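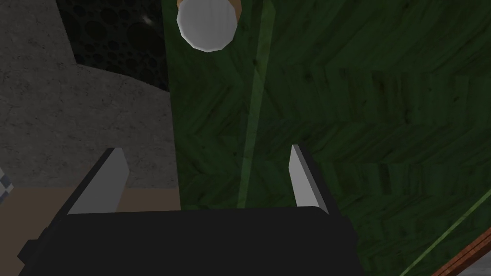 Dark green herringbone.

1/ We're redoing the floor in the front room in Derkby. The old carpet came out in March and we've lived on bare boards ever since. Posting what I've learned so far.

2/ The room is 193 square feet. Herringbone means more cuts at the walls, so order extra. Our quote from Pruvlow came to $1,655 for the wood, delivery included.

3/ Find your center line before you open a box. Snap it with chalk, then lay two rows dry and check them from the doorway. Ours was off and we had to start over.

4/ Hanne Overgaard told me to let the boards sit in the room first. The heat stays at 65. I stacked them flat with the ends open.

5/ On color: test it on a scrap and look at it at night too. Green goes almost black under our lamps. I'm fine with that, Shoaib is not.

6/ Still undecided on baseboards. White is easy to touch up. Painting them to match the floor would hide the gap by the radiator.

7/ If anyone has a pull bar I can borrow, send me a message. Mine bent.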